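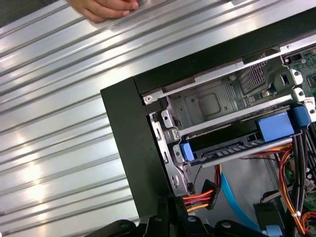

I had been running the Gallegos server for two years before I wrote a single line of code for it, and the line I wrote crashed it. Everyone was very nice about it. Pongsak Srisuk, who was halfway across a lava lake at the time, lost a full set of armor and sent me a thumbs up.

That was how I got into making mods, and if you play any kind of building game with a group of friends, I suspect it's how you'll get into it too. You don't sit down one December evening and decide to become a plugin author. You get annoyed by something small. In my case it was boats. People left them everywhere — on the docks, in the canals, wedged under the bridge by the town hall — and I wanted a way to clear them without wandering around with an axe for half the night.

So I made Urik. Urik is a harbor master. He has no body and no dialogue, he's just a name that pops up in chat and says "Boats cleared" every morning at sunrise, game time. The first version cleared the boats people were sitting in, too. The second version didn't clear anything. The third one worked, and I was so pleased with it that I stayed up until 2 a.m. watching fake sunrises and cheering at my desk like my team had won something!

I put Urik up for download mostly so I wouldn't lose it (I'm bad with backups, please don't write in). Within a month it had 500 downloads, which I know is nothing to the big names, but I kept picturing them all in one room and feeling slightly sick. Then the messages started. Could Urik do minecarts? Could Urik speak Portuguese? Could Urik please stop saying "Boats cleared" on a desert map with no water in it?

The Portuguese came from Adalberto Barros, who didn't wait for me to answer. He sent over a finished translation and a note saying my English version had a typo in it. It did. We've worked together ever since, and we've still never been awake at the same time for longer than an hour.

The thing I'd like new mod makers to know is how much of the job is reading. I thought I'd be typing all day. Mostly I read error logs, and other people's error logs, and once a very long story from a player about a horse, which had one useful sentence near the end. Misaki Noguchi, who makes the weather mod Cluvitik, told me she answers every bug report with the same question: what did you change right before it broke? People hate it, she says, and then they write back ten minutes later having fixed it themselves. I stole the question and it works on me as well.

Cluvitik is worth a look, by the way, even if you don't care about weather. Fog rolls in off the rivers and sits in the valleys until late morning, and when we first turned it on at Gallegos, people stopped building and just walked around for a while. Katsuhiko Takagi had spent weeks on a mountain castle and found that he could now see only the top two towers. He loved it so much that he tore down the lower half and put in a forest.

Not everything gets along, of course. Gernier, the trading mod we use for our market square, had a fight with Urik last winter. Gernier counts a boat as goods if there's a chest in it. Urik counts a boat as a boat. You can guess how that went, and a lot of people lost a lot of carrots. Riku Shimada wrote the patch in one evening and it's only 12 lines long, which stung a bit, given that I'd been poking at the problem for 10 days.

If you want to try this yourself, start with a copy of your world. Make the copy first, before you've even opened the editor, and put it somewhere you won't confuse it with the real one. Pick one tiny thing that bugs you. Write down what you want it to do in a plain sentence and keep that sentence taped up where you can see it, or you'll end up adding minecarts. Ask your players before you switch it on. And if you're going to test something that deletes things, check whether anybody's on the lava lake.

The next version of Urik is nearly done. He'll have a setting to keep quiet on desert maps, and Adalberto has talked me into a small bell that rings at sunrise if there's water nearby. The bell is currently ringing all the time, including underground. I'm reading the log now.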